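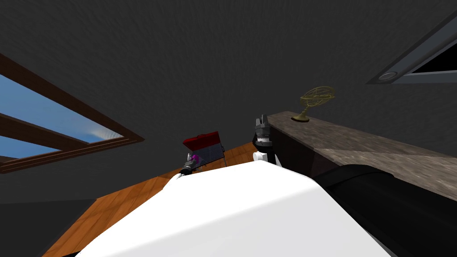
Farhad Alipour thinks we could stop fiddling with the simulator and put the code on the real arms by the end of the month, and that I'm holding us up because I like being right about things going wrong. He told me this at the bench in Branside this morning, in front of two people trying to use the bandsaw, and then he ate the last of my crackers.

Sat 16 February. Cold in the shop again, the heater clicks on and does very little. I got there before Farhad and had the sim running on the shop computer by the time he came in.

I'll put down what I think while I'm still annoyed. The box job is the only job we've given it. Get to the box, deal with the lid, leave the box where it is. We picked it in the fall as the easy one, something to show before we moved on to drawers. In the run I stopped on today the left gripper is right up at the front edge of the box and the red lid is tilted open, and Farhad said there you go. There I go where? The lid is at an angle and the gripper is near it. I can't tell from that if the fingers have hold of anything, and if I can't tell, I don't see how the score can, seeing that the score is a line Farhad wrote that checks the lid angle and nothing else. You could knock the lid with an elbow and it would pass you.

And the head. We have the neck pitched so far back that most of what the thing sees is ceiling. A very nice ceiling, with a skylight and blue sky in it. Meanwhile the body takes up the whole lower middle of the view and the box is a small thing off beyond the left hand. Farhad says the wrist sensors make up for it. We don't have wrist sensors. We have a page in the notebook that says wrist sensors, and an order with Shojaei that was supposed to ship before the holidays.

I asked what the right arm was for. It had its two fingers straight up like it wanted to be called on. He said that's the rest pose. I said on the real one that's a shoulder motor holding up a forearm for as long as the job takes, and we both know how warm that motor gets. He said we'd change the rest pose. He wrote it on the whiteboard under the other things we're going to change. There are 17 of them now. I copied the list out tonight so it can't get wiped again.

The room in the sim came with a pack he downloaded, called Trurnero, and I have to say the rooms are pretty. Wood floor with the grain in it, a speckled counter, and one of those gold ring globes on top, an armillary sphere, I had to look up how to spell it. I'd love to live there. Our bench is a door on two cabinets. I keep asking what we learn about our door from a counter like that, and the answer I get is that variety is good for it. Maybe so. He has read more than I have on this. But everything I've seen go wrong on the real arms was slack in a joint or a cable catching, and there's no slack in there and no cables either.

We did 20 runs before lunch. He marked six as failures and wanted to call the rest done. I watched them back with a sandwich and I'd say I was sure of two. We did not agree on what to put in the log so the log has both our numbers with our initials next to them, which looks childish, but I'd sooner that than one number in the middle that neither of us believes.

Afternoon was better. We left the computer alone and took the left elbow apart. The Zuno bearing has play in it, you can feel it with your thumb, so I wasn't imagining the knock. Farhad felt it too and went quiet and then said okay, elbow first. We pressed in the spare. It took three tries and the second one went in crooked and I said a word the bandsaw people heard. Turns smooth now by hand. Haven't powered it. I want the cover back on and the cable tied down before anybody powers it, and I said that out loud twice.

He brought up the open house in May on the way out to the car. He wants the arm opening a box for kids. I said ask me when it has opened one for me. He laughed but I think he's going to put us on the list anyhow.

To do, for me:
Tip the head down until the box is somewhere near the middle, then run it again
Change the score so the lid only counts if the fingers are closed on it
Call Shojaei, get a date, don't be nice about it
Measure our real box, the sim one has see-through sides and ours is cardboard
Cable ties, the short ones
Crackers

Farhad is doing the rest pose. He says tomorrow night. I'm going to bed with the heating pad, my back is bad from leaning over that elbow.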